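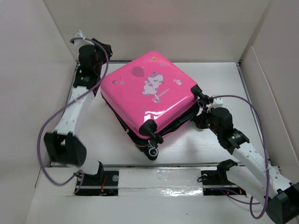
Subject: Re: [manip-list] zipper results, Wurau vs. Cladetti

Trinh Đỗ wrote:
> The Wurau policy closes the suitcase zipper in 90 percent of trials.
> The Cladetti baseline manages 31. Same arms, same case, same
> operators. I think we can stop arguing about whether wrist views help
> and start writing this up for October.

I'd like to keep arguing a little longer.

I read the trial sheet on Saturday, and I don't see where 90 comes from unless a trial starts with the slider already between the fingers. If the grasp is done by hand or by script, you are measuring the pull, and the pull is the easy half. Cladetti was scored from arms at rest. Please rescore one of them so the two numbers mean the same thing.

My other complaints, in the order they annoyed me:

1. One suitcase. A bright pink hard shell with a black seam is about as kind to a vision model as luggage gets. Escobar has a soft gray case with a gray zipper on a shelf. Run that before anyone types the word "general."

2. Two sliders on one track. The sheet has a single column for "grasped" and never says which slider, or whether the fingers had the tab or some other bit of the hardware. The wrist view at least lets you check what is being pinched – I'd want every trial labeled from it, by someone who didn't train the policy.

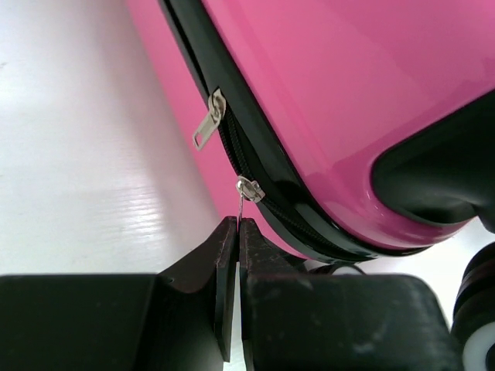 3. Resets. Who turns the case between trials, and by how much? If it goes back to the same diagonal every time, a replayed trajectory might score well too. Has anyone tried that? It would take an afternoon.

I don't doubt that the wrist view does something. I doubt that it is worth 59 points, and Trudotley will ask the same thing less politely when the draft reaches them.

Send me the raw logs, failures included, and I'll do the labeling for item 2 myself.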